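Stop Greasing the Fingers and Start Checking the Pads
Opinion by Mathis Bodin
7 June 2021

Most of the maintenance sheets I see for small gripping cells are written around the arm. The joints get a full page and the fingers get one line, usually "inspect." On the Jilel cell at Voravport that line was signed every shift from December on, and the fingers were still out of parallel when I put a gauge between them.

The arm was fine. The pads had worn on one side, and the operators had raised the closing force to make up for it — a habit that wears them faster.

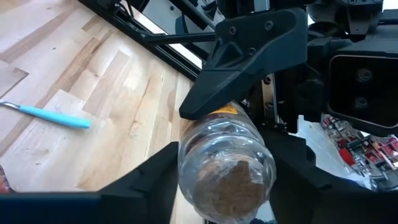 How often should the finger pads be checked on a cell that handles plastic bottles?
Every 60 hours of running time, with the fingers closed on a gauge block and the gap read at the tip and at the root.

I would also write down the closing force each time the pads are changed. At Voravport the last set ran 699 hours and the set before it 385, and the log gave no force setting for either. Nothing can be learned from those two numbers.

Huet, who supplied the cell, recommends replacement by calendar date. I disagree. A clear bottle gives under the pads, and a small error in alignment can hide in that give for weeks. Measure the gap, tighten the pad screws to the value on the drawing, and leave the force where it was set at commissioning. The Vinlow site has changed its sheet accordingly. Voravport still has the old one.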